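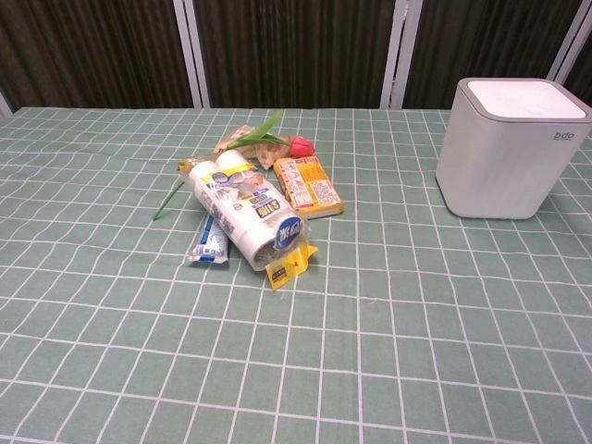

Clearing table, Pimthorpe cell. Heap left of center, bin at right.

Software safety check: tabletop clearing cell
Site: Pimthorpe
Integrator: Gündoğdu
Planner: Kandum
Perception package: Putden
Date of check: 18th January
Type: full check after software update
Result codes: OK, FAIL, NOTE (passed with a comment), N/A

SECTION A. VERSIONS AND CONFIGURATION

A1. Kandum version on the controller matches the release sheet.
Result: OK

A2. Putden model file matches the checksum on the release sheet.
Result: OK

A3. Only one configuration folder is present on the controller.
Result: FAIL
Comment: The old folder from before the update was still there under the same parent. The launcher picked the right one, but it chooses by name order and a rename would change that. Old folder moved to the archive drive. Checked again, OK.

A4. Debug flags off in the run profile.
Result: NOTE
Comment: Verbose logging was left on in the grasp module. It has no effect on motion. Turned off.

A5. Parameter file is read-only for the operator login.
Result: OK

SECTION B. CAMERA AND CALIBRATION

B1. Lens clean, mount bolts tight, cable strain relief in place.
Result: OK

B2. Hand-eye calibration done after the last camera move.
Result: OK

B3. Reprojection error within limit, 3 poses or more.
Result: OK
Comment: Ran the minimum number of poses. Please do more next time, with at least one near the far edge of the table.

B4. Table plane fit is stable with the cloth on.
Result: NOTE
Comment: The cloth has slight wrinkles and waves. The plane fit handles them, but the residual is higher than on the bare table. Smooth the cloth before each session. Do not raise the plane tolerance to get rid of the warning.

B5. Table edge found correctly.
Result: OK
Comment: The dark curtains behind the light green cloth give a clean edge. The pale upright posts between the curtain panels were picked up as thin objects in two frames during warm-up. They are beyond the workspace limit, so the planner dropped them. Logged anyway.

SECTION C. OBJECT DETECTION

C1. Background pattern does not produce false objects.
Result: OK
Comment: The white grid lines on the cloth used to come through as thin strips with the previous model. No false strips in this check. Keep the grid cloth for testing. The plain one hides this fault.

C2. Items in a heap are separated into single masks.
Result: FAIL
Comment: The bag roll and the yellow scrap under its lower end were merged into one mask. The small blue and white packet, which is partly under the roll, came out as its own mask most of the time. The snack box was separated every time. Merged masks must block a grasp on that region until the upper item has been moved. The block was not active in the update. It has been put back in the run profile and the merge now gives the correct hold message. Cell may run with the block on. Model ticket stays open.

C3. Clear and part-clear plastic is detected.
Result: NOTE
Comment: The crumpled wrapper behind the roll has clear patches and the depth map has holes there. Putden fills them from the color mask. Fill is acceptable for detection. It is not acceptable for setting grasp height, see D3.

C4. Thin items are measured to their full length.
Result: FAIL
Comment: The tulip stem runs well past the left side of the heap, and the mask stopped short of its tip. The bloom and the two leaves were found without trouble. A short mask means the planner does not know how much is hanging from the gripper. Workaround: thin-item padding set to the maximum value in the run profile. Retest when the next model arrives.

C5. Bin is classed as fixed equipment, never as an item to pick.
Result: OK
Comment: Tested at its normal position and after sliding it a little in each direction.

C6. Printed text and logos do not change the class of an item.
Result: OK
Comment: Label text on the bag roll and the "bdo" lettering on the bin had no effect.

SECTION D. PLANNING AND MOTION

D1. Collision model includes table, bin, curtains and posts.
Result: NOTE
Comment: Bin was modeled with square corners. The real one has rounded corners and a slightly tapered body, so the model is the larger of the two. Left as is.

D2. Planned paths keep clearance above the bin rim.
Result: OK

D3. Grasp height comes from measured depth, not filled depth.
Result: FAIL
Comment: The setting had gone back to its default with the update. Corrected in the run profile and saved. This is the second update that has reset it. Gündoğdu to add it to the protected list.

D4. Planner timeout set to 3000 ms and leads to a controlled hold.
Result: OK
Comment: Forced a timeout by marking the open cloth between heap and bin as blocked. Hold was clean and the message on the panel was correct.

D5. Carried item is added to the collision model after a grasp.
Result: OK

D6. Speed limit applies in all modes, including retry.
Result: OK

SECTION E. STOPS AND RECOVERY

E1. Emergency stop ends motion and clears the plan queue.
Result: OK

E2. Restart after stop needs a new scan before any motion.
Result: OK
Comment: Moved an item by hand while stopped. The old plan was not reused.

E3. Loss of camera signal causes a hold.
Result: OK
Comment: Pulled the network cable at the switch. Error code 2330 on the panel, as listed in the Kandum manual.

E4. Maximum of 2 grasp retries per item, then skip and report.
Result: OK

E5. Log is written to disk before power-down.
Result: OK

OPEN ITEMS

C2: merged masks. Block must stay on. Owner: Putden support.
C4: short mask on thin items. Padding stays at maximum. Owner: Putden support.
D3: add depth setting to the protected list. Owner: Gündoğdu.
A3: change launcher so it reads a fixed folder path. Owner: Pimthorpe cell team.

RELEASE STATUS

Released for supervised running only. Unattended running is not permitted while C2 or C4 is open. Repeat sections C and D after any change to the Putden model file, and the full check after any Kandum update.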